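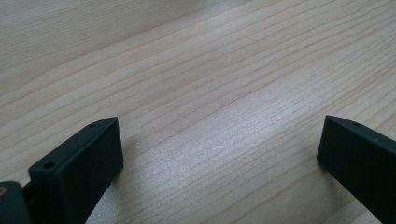

June, bench 6, Irkholm workshop

Hardwax oil trial, pale board, second coat. Mixed 7 parts Ponen oil to 1 part Curnis thinner, applied with a lint-free pad along the grain, surplus wiped off after ten minutes. Batch 446.

First coat raised the grain slightly at the ends. Cut back with 1000 grit, dust off with a dry cloth, no tack rag this time (Driss found residue under the Tapley samples).

Sheen readings still to do. Socorro has the meter until 4 pm. Water spot test after full cure, same positions as last run.

Query: does the thinner shift colour on ash? Ask Driss for the old offcuts.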